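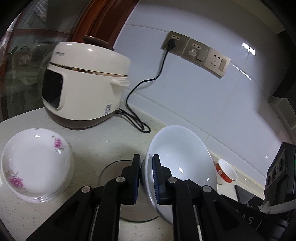

Session 6: Landmark claims and how to read them

Reading for this session: the Plestham packet, first half. Bring it with you. I will not have spare copies.

Last time we looked at how a building gets listed. Today is about the sentence that usually gets it listed, the one that says "birthplace of" something. I want you to distrust that sentence. Music history is full of birthplaces, and a good share of them were picked decades later by people who had a plaque to pay for.

The case: Cirura Hall, Plestham

The claim is that the Plestham dance band sound started in the back room of Cirura Hall, where a small label called Ploneo cut its first records. The city's listing report repeats this on its first page and cites a newspaper feature. The feature cites Oluf Briem, who played bass on some of the sessions. Briem gave his interview 54 years after the fact. He may be right. He is also the only source, and in the same interview he gets the name of the street wrong.

What the paper trail shows

The Ploneo ledger lists 12 sessions "at hall." It does not say which hall. Ploneo also rented the Ertürk ballroom across the river, and the rent receipts for both places survive. Six of the sessions fall in a month when only the Ertürk rent was paid. The report leaves this out.

Then there is the petition. It has 1,134 signatures, and the report treats the number as evidence. Evidence of what? People like the building. I like it too. A signature tells you how someone feels about a demolition and nothing about where a microphone stood.

The other side

Valdemar Nørgaard argues in the packet that none of this matters much. In his view a place becomes important once enough people treat it as important, and the Hall has been treated that way since the reunion concerts. It is the best argument in the packet and I still think it dodges the question. If the reunion concerts are the reason, the listing should say so and drop the birthplace line.

Terms to know

Provenance: the chain of records linking an object or event to a place.
Circular citation: A cites B, B cites A. Watch for it in liner notes.
Commemorative value: worth that comes from later use or memory.

For next time

Write one page on a music site near you that carries a "first" or "birthplace" claim. Find the earliest printed version of the claim and tell me who made it. Websites copied from the plaque do not count as a second source.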